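Section 4: Comparing two grippers in the bin

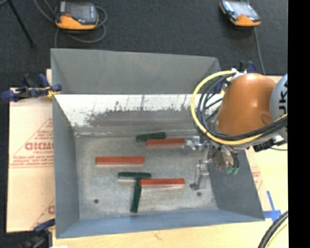
Run the same picks with both grippers before you choose one for your cell. The Grulel parallel gripper and the Vilela narrow-finger gripper mount on the same flange, so the bin can stay put between tests. Clamp it to the table by the rim and lay the red and green bars on the bin floor. Leave a few of them touching or overlapping — a bar lying by itself tells you little about finger clearance.

1. Mount the first gripper and load its profile in Dralex.
2. Set the finger opening and save it as the start position.
3. Jog the arm into the bin at low speed. Check the cable loop at every corner.
4. Run 200 picks. Put the bars back by hand only when the arm is parked.
5. Export the log, change the gripper, and repeat from step 1.

Note: Jusitz controllers with firmware older than Jun 30, 2021 stop logging at pick 157. Update first.

Caution: Keep hands out of the bin while the drives are on. The fingers can close without warning after a reset.

If a pick fails twice on the same bar, go to Section 5.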